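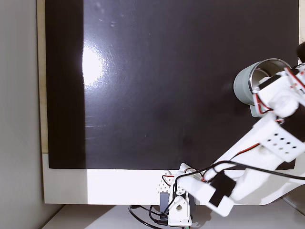
Start Themen Profil Anmelden

Wir verwenden Cookies, um dir passende Beiträge zu zeigen. Einstellungen | Alle akzeptieren

Laine Eglītis

So, kleiner Werkstatt-Thread, weil ich gestern bis halb eins nachts an meinem Arm geschraubt hab und das irgendwo loswerden muss. Er heißt übrigens Mathebula, fragt nicht.
14 Likes · 3 Antworten

Symptom: Ellbogen sackt durch, sobald der Greifer was hält. Leer fährt er sauber, mit Becher hängt er nach ein paar Minuten tiefer als er soll. Hatte natürlich sofort den Servo im Verdacht (und schon einen neuen im Warenkorb bei Vaneo, grr).
9 Likes

War aber das Servohorn! Zwei Schrauben locker, eine davon konnte ich mit den Fingern rausdrehen. Alles raus, Gewinde sauber gemacht, ein winziger Tropfen mittelfeste Schraubensicherung. Bitte nicht auf den Kunststoff kleckern, der wird davon spröde.
22 Likes · 6 Antworten

Danach neu kalibriert: alle 6 Gelenke von Hand in die Mitte, Nullpunkt speichern, dann jedes einmal langsam an beide Anschläge. Dauert bei mir etwa 7 Minuten, wenn ich mich nicht vertue. Hab mich vertan. Zweimal.
17 Likes

Kabel sind die nächste Baustelle. Am Greifer brauchen die eine lockere Schlaufe, sonst zieht's beim Drehen am Stecker und der Servo meldet sich ab. Hatte ich im Juli schon mal, da hab ich einen ganzen Abend lang die Software beschuldigt 🙃
11 Likes · 2 Antworten

@ alle, die nach den Druckteilen fragen: Dateien lade ich hoch, sobald ich die Halterung unten überarbeitet hab. Die will ich noch etwas steifer haben. Heute Abend erst mal Dauertest mit Becher!
8 Likes · 1 Antwort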